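Vostareo desk lamp, 11 weeks in

I bought the Vostareo lamp because my old one finally gave up, and because I'd started a night class in ancient history and my kitchen light was giving me headaches. It cost me $114, a lot for a lamp, I know! My sister's Mollel was half that and she loves it.

First the good stuff. The base is heavy and doesn't creep across the desk when you bump it (I bump it a lot). The dimmer is smooth all the way down, and the warm setting is lovely for reading at night. I also really like that it remembers where you left it. My old Cermont started up at full blast every single time, like being interrogated.

Most of my reading this term is on early writing, so there's plenty of squinting at small marks on clay.

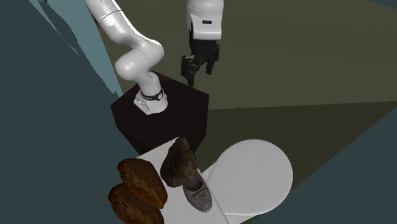
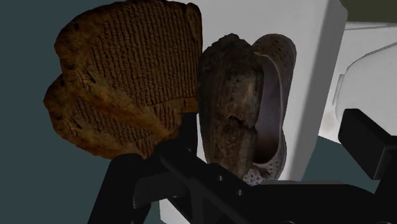
The cool white setting is the one I use for close work, and it's fine, but I wish it threw light a bit wider. With a big book open, the far page goes dim and I end up shoving the lamp over every few minutes. The cord is too short as well - 51 inches, and my outlet is behind the bookcase, so I had to dig out an extension.

Oh, and the power button is on the back of the head. Why? I still grab the wrong spot in the dark.

I did try the Vemov at the store before buying. Nicer switch, wobbly neck, and it drooped while I was standing there. So I'd still pick this one, short cord and all. If they ever make a clamp version I'll probably buy that too, my desk is tiny.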